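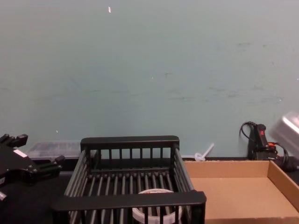
Radora cell: progress report to Rastach, April

The two-arm cell at Lustwood is running again after the finger pads on the black gripper were replaced. The old pads had worn round at the tips and were dropping tape rolls. We also backed out the gripper screws, cleaned the threads and retorqued them. Logged picks since the rebuild stand at 2736, with 285 misses. Most misses came before we reset the finger height on the wrist camera view.

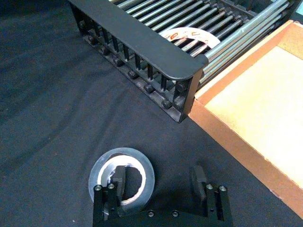

Wrist camera: left finger over the core of the clear roll, rack and cardboard tray behind.

The height check is now done at the start of each shift and takes 10 minutes. The roll lies flat on the black cloth and the finger is jogged down over the core. If it is off center, the wrist offset is corrected and saved - the base frame is left alone. Rolls under the rods of the rack are still harder to line up.

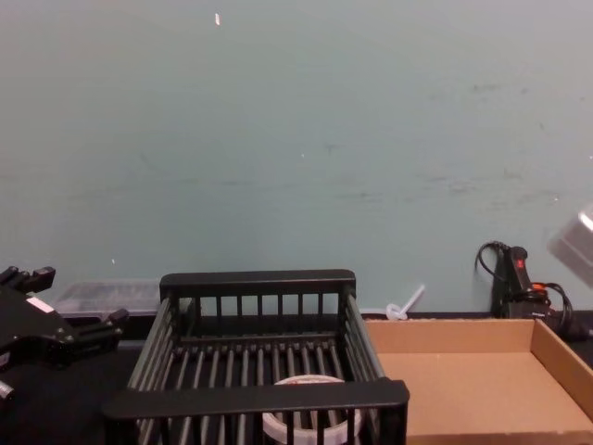 MAINTENANCE / OPEN ITEMS

- Rack and tray stay side by side. Check them against the chest camera view before startup.
- Cable behind the tray to be tied back.
- Spare pads: 3 sets on order from Yang.
- Second arm: joint backlash check not started. We ask to move it to next quarter.

Comments

Did you keep the old torque value? Ours crept loose after more than a month.

Same value, plus threadlocker. No movement so far.

Please add the miss log to the next report.

Contact the Lustwood office | © Radora | Back to top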